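Prestard Tu rear light, set-up guide
Section 4: Fitting the light and pairing it with the Lala handlebar button

Please read the complete section one time before you begin. The work takes one evening, and you need only the hex key from the box and a soft cloth.

4.1 Before fitting

1. Charge the light until the small lamp at the charging port becomes green. From empty this takes 121 minutes with the cable supplied. A longer cable can make it slower.
2. Close the rubber cover of the port. Press on both ends of the cover, not only in the middle.
3. Clean the seat post with the cloth. Grease under the strap is the most common cause of a light that turns downwards during the ride.

Note: The light arrives in transport mode and does not react to a short press. Connecting the cable for the first time ends transport mode.

4.2 Fitting on the seat post

1. Choose the rubber pad. The thin pad is for round seat posts. The thick pad with the groove is for aero posts.
2. Put the pad on the post with the word UP to the top.
3. Hold the bracket on the pad and bring the strap around the post. Pull until the second or third hole reaches the hook. If only the first hole reaches, please use the long strap.
4. Slide the light into the bracket from above. You must hear one click.
5. Stand behind the bicycle and look at the lens. It should point straight back, or a very little down. Correct the angle with the hex key, a quarter turn at a time.

CAUTION: Do not fit the light on a carbon post with a cable tie or with tape. Damage from this is not covered by the warranty.

CAUTION: If you ride with a saddle bag, check that the bag does not hang over the lens when it is full. A bag that is empty in the morning can be heavy in the evening, with gloves and a rain jacket inside.

4.3 Fitting the Lala button

The Lala button changes the mode of the rear light while your hands stay on the bar. It can be used with full winter gloves.

1. Place the button next to the grip, on the side where you do not have the bell.
2. Close the rubber ring around the bar. On drop bars, fit it on the flat part near the stem.
3. Turn the bar fully left and fully right. The button must not touch the top tube.

4.4 Pairing

1. Bring the bicycle away from other Tu lights. In a shared bicycle room you can otherwise pair with the light of your neighbour.
2. Hold the button on the light until it blinks blue.
3. Press the Lala button three times. The blue blinking stops and the red light comes on for two seconds.
4. Press the Lala button once more. The light should change from steady to slow pulse.

If nothing happens after step 3, hold the light button again until it goes off, and repeat from step 2. The light keeps the pairing when the battery becomes empty, so normally you do this only once.

4.5 Modes

One press: steady, for streets with lamps.
Two presses: slow pulse, for dusk and fog.
Three presses: day flash, 67 lumens. Please do not use day flash in a group after dark, it is unpleasant for the rider behind.
Long press: off.

4.6 Cold weather

Under freezing the battery gives less time. From November on, we advise to charge after every second commute, also when the lamp is still green. Take the light inside at night. Do not charge it when it comes directly from the cold; wait until the housing feels like the room.

If you remove the light each day, put it always in the same place in the house, lens up. The bracket can stay on the post.

4.7 Questions from riders

Riders can write under this section on the Brullunwood support page. We read all comments and change the text when something is not clear.

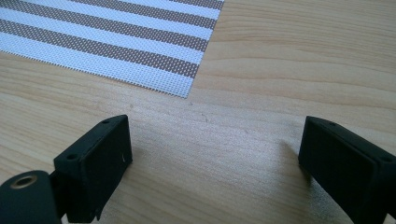 Step 4 in the pairing part did not work for me until I moved the button further from my phone mount, there is a magnet in it. Now it is fine, also with thick gloves. Could you add this to 4.3? And please say which hole is correct on the long strap, I am using the fourth and it sits tight.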